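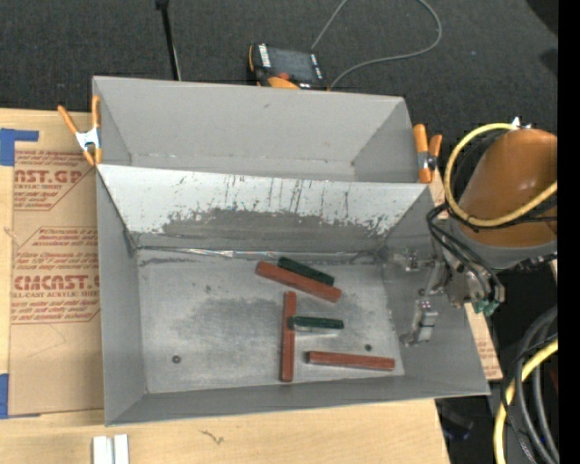

Torkness 620 bin, used, with five blocks for scale. Second bin behind.

Torkness 620 sheet-metal bin, grey

Open-topped bin in grey sheet metal for bench use: small parts, offcuts, sorting and kitting. The rear panel slopes, so contents can be seen and reached from the front without lifting the bin. Two bins stand one behind the other on an ordinary worktop.

Supplied by Wuvinano from the Endau store. Order code 620-G for the bin alone, 620-G20 for a carton of 20.

Finish
The outside is plain grey. The floor is brushed silver-grey. On bins that have been in service, expect fine scratches over the whole floor and cloudy darker patches towards the middle. The light coating on the sloping panel wears through in patches where parts are tipped against it. This is surface wear and is not covered by the guarantee.

Used stock
Ex-workshop bins are sold as graded:
Grade A - light scratching to floor, coating complete
Grade B - scratched floor, coating worn on rear panel, marks and scuffs to walls
Grade C - as B, with dents
The front bin shown is Grade B. Grades cannot be mixed within a carton.

Care
Wipe out with a damp cloth and dry at once. Do not use wire wool or a scouring pad on the coated panel. Swarf and grit should be brushed out before wiping. Touch-up paint is available in grey only, order code 987.

Not suitable for food, liquids or outdoor storage. Lids and dividers are not made for this size; see the Riihimäki range if you need either.

Ordering
Minimum order for used stock is 10 bins. New bins are sold singly. Orders received by noon on Wednesday leave the store the same week. Blocks are not included.

Trade enquiries and grading questions: Chiến Châu, Endau store.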